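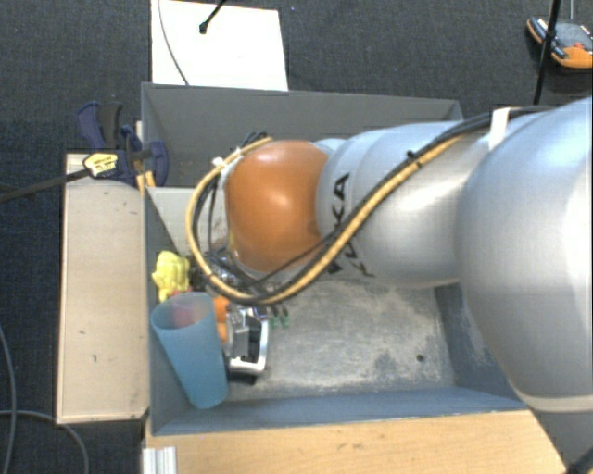 Storage Bins: Your Questions, Wearily Answered

2 min read

Do I have to empty the bin before cleaning it?
Yes. We at Dinildale have tried cleaning around things, and it mostly moves the dirt to the other side of the thing.

The bottom of mine has gone cloudy. Is it ruined?
It's scuffed. Bins get scuffed. Warm water and dish soap will take off the grime, and the rest is yours to keep.

Can I just toss everything in?
You can, and most people do. Put cups and other hollow things in first, along one side, or they'll roll to wherever you need to reach.

Will two bins fit side by side on carpet?
Sure. Push them right up against each other. Leave a gap and it will fill with small items you'll miss in March.

How often should I sort them?
Every 3 months is our official advice. Unofficially, when you buy a second copy of something you already own.

Do lids help?
Lids keep dust out. They also become a shelf, and then you have to clear the shelf to open the bin.

100 shares
3 comments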